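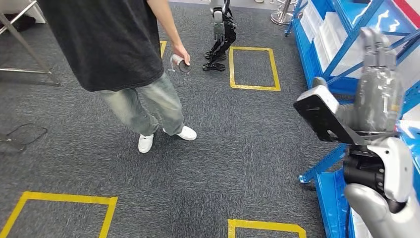 Head cam view, right hand up by the blue shelves. Black feet at the back belong to the other one.

19 Oct 2025

Quick one because dinner's on. Spent most of the weekend on the wrist filter again and I think I finally get what was going wrong.

So. The complaint from Zeeshan was that the arm felt "gluey" in teleop. Move the controller, arm follows, fine. Stop moving the controller and the arm keeps drifting for a bit, then settles. Not dangerous, just horrible to work with. You end up overshooting everything and coming back the other way.

First guess was network. Wasn't network. Second guess was the IK solver hunting near the elbow limit. Plausible! Spent all of Saturday morning on that. Also wasn't it, although I did find a joint limit with the sign flipped, so not a total waste.

What it was - two low pass filters. Two! One in the controller driver, which Sohail wrote back in September and which is perfectly good, and one in Roltari, our retargeting node, which I wrote and forgot about. Each one on its own feels okay. Stacked up you get lag on top of lag, and the second one was being fed timestamps from when the message arrived instead of when the pose was sampled. So any jitter in delivery got smeared into the velocity estimate as well. Lovely.

Ripped mine out. Kept the driver one, passed the sample time all the way through, and put a small deadband on the wrist only. Cutoff is at 8 Hz now and I'm leaving it there untill somebody yells.

Much nicer. Zeeshan had a go and stopped complaining, which from him is basically a party. Fingers are still a bit late compared to the wrist, different topic, different rate, haven't looked at it properly. I suspect the hand commands are getting queued behind the state messages. Queue depth was 30 for some reason?? Dropped it to 2 and will see on Monday.

Other bits:

Floor zones are in the planner config now, so the yellow tape rectangles have names you can actualy use. Sadia picked them. Don't blame me.

Replay tool still eats all the memory on long logs. I know. It loads the whole file before it draws anything. Rizwan has a branch that streams it but the scrub bar goes backwards, so we're living with the old one for now.

If you're on the old Roltari config, delete the smoothing block completely. Setting it to zero doesn't turn it off, it divides by it. Ask me how I know.

Right, rice is burning.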